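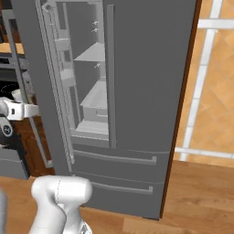
Yesenia Puma says the job she was hired for doesn't exist anymore, and that she misses perhaps a third of it. The rest, she says, anyone is welcome to.

She told me this at four in the afternoon in the staff room at Granow, with her shoes off and a plate of somebody's lemon cake going around, and she laughed when she said it, so I laughed too, and it was only on the drive home that I started wondering which third she meant.

Granow makes meals for people who can't easily make their own. It began as one long kitchen with a loading door at the back, and it now sends out 1,000 lunches a day, most of them to folks living alone and some to the dining hall at Dilludance, the retirement home up the hill. When Yesenia started, her days were mostly fetching. Open the fridge, find the trays, carry them over, shut the fridge with your hip, go back for the sauce you forgot. She had strong opinions about door handles, and she still does.

Those opinions have become part of how she earns her living. For two years now the company has been working on a robot that can take over the fetching, a project everyone in the building calls Raju, and Yesenia spends her mornings at a desk in what used to be the dry store, watching it practice in kitchens that exist only on a screen. They're rather pleasant kitchens, I have to say. The one she had up when I visited had a honey-colored plank floor and a big gray refrigerator with two freezer drawers at the bottom, its left door standing open, and the white gripper was reaching in toward that door from the side. I could have watched it for an hour (I very nearly did, and my coffee went cold).

"You'd think a door is a door," Yesenia said. "Then you try telling something that has never been hungry how to open one."

What she looks for is the stuff she used to do without thinking. Is there enough room left for a person to get past? Would you stand there if you had a full tray in your other hand? When she sees something she doesn't like she writes a note, in plain words, and the notes go to the engineers down the hall, who have learned to read her handwriting. She had no training in any of this. She took a short course in October, bought herself a good chair, and picked up the rest as she went.

Digby Baxter runs the kitchen floor and has been with Granow for 20 years, long enough to remember when the big mixer came and half the bakers were sure they were finished. He's a gentle, careful talker, and he wanted me to understand that he wasn't against any of it. His knees certainly weren't. But he worries about the new people. He learned to cook by fetching for cooks, he told me, standing around with a crate in his arms while someone better than him seasoned a soup, and he can't quite see where an 18-year-old will do that standing around now.

So he's been making room for it himself. New hires spend their first weeks beside him at the stove, whether or not there's anything for them to carry, and he has talked the office into paying for the time. It took him three tries and, by his own account, one very good pot roast.

There have been rough patches. An earlier attempt, a wheeled cart named Levus, was bought with high hopes and spent most of its working life parked beside the mop sink, and the crew still brings it up whenever a manager gets too cheerful in a meeting. There was also a long spring of rumors about layoffs. The company says no one has been let go on account of Raju, and the people I spoke with agreed that this was so, though two who left on their own haven't been replaced, and their lockers still have the name tags on.

Pay was the other sore spot. Yesenia's went up when she moved to the desk, but not until she asked, and she'd tell anyone in her position to ask sooner. Digby's has stayed where it was. He brought that up himself, quite mildly, while wiping down a counter that looked clean to me.

I asked Yesenia about the third of the old job she misses. She thought it over while she put her shoes back on. It was the talk, mostly, she said, the things people call out to each other when they're both in a hurry and one of them is holding the door. The dry store is quiet. On slow days she props her own door open so she can hear the kitchen, and around lunchtime Digby generally comes by with a spoonful of something and asks her if it needs salt.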